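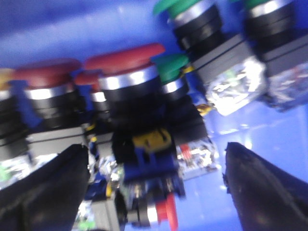

Início > Blog > Oficina e casa > O portão da garagem

Trocar o botão do portão

O botão do portão da garagem deixou de responder em agosto. Carregava-se uma vez e nada, carregava-se cinco vezes e o portão subia até meio. O motor é um Gridton antigo, que já vinha com a casa, e o manual desapareceu há anos.

Comecei por desligar o quadro e abrir a caixa da parede. Os fios estavam bons. O contacto do botão é que estava preto e com folga na mola. Limpei, montei, funcionou 3 dias e voltou ao mesmo.

Na Clevetti pediram-me 47 euros por uma caixa completa, com tampa e tudo. Eu só precisava do botão. Escrevi ao Thierry Tessier, que trabalhou em manutenção muitos anos, e ele disse-me para confirmar duas coisas antes de comprar: o diâmetro do furo e se o contacto era normalmente aberto. Era.

A montagem levou menos de uma hora, quase toda gasta a desapertar uma porca com verniz por cima. Marquei os fios com fita antes de os soltar – da outra vez não marquei e perdi uma tarde.

O portão sobe e desce à primeira. Continua a fazer barulho na calha do lado esquerdo, mas isso é dos rolamentos. Tem 4 de cada lado e vou trocá-los quando o tempo arrefecer.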